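# The Lid Comes First

Households replace food storage containers more often than almost anything else in the kitchen, and the lid is usually the part that fails. At the Skirden Home Institute, where the test kitchen has spent the spring on a review of pantry and refrigerator storage, the staff began with lids and worked down from there.

The review covers 14 containers from makers large and small, among them Zanalov and Kauppinen. Each was filled with water, closed and laid on its side for 48 hours. Those that held were filled again with soup, a harder trial, as fat works its way into any gap that water leaves alone.

Much depends on the gasket. A silicone ring sits in a channel under the rim of the lid and is pressed against the body when the container is closed. Many makers color it, often blue, which makes it easy to check through clear plastic whether the ring lies flat along its whole length.
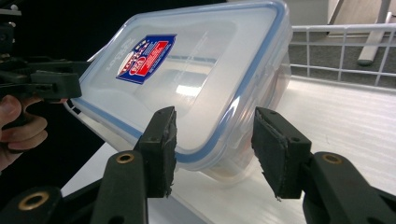 Corners deserve the closest look. A rounded rectangle packs well on a shelf and wastes little space, but the ring must bend four times on its way around, and it is at the bends that it tends to lift. Running a fingertip along the channel after each wash is enough to find a loose section. Rings that come out should be dried apart from the lid and put back only when no moisture remains in the groove.

Product labels are a smaller matter, though readers write to the Institute about them often. Paper labels should come off before the first wash. Cooking oil, left on for a few minutes and wiped away with a soft cloth, removes most adhesive. Scouring pads scratch clear plastic and are best avoided.

Cleltell, which supplies replacement gaskets to the trade, keeps 548 sizes in its current list. Owners who know the maker and model can often renew a lid for less than the price of a new container. Full results of the review will appear in the April issue, with a table of capacities and closing force.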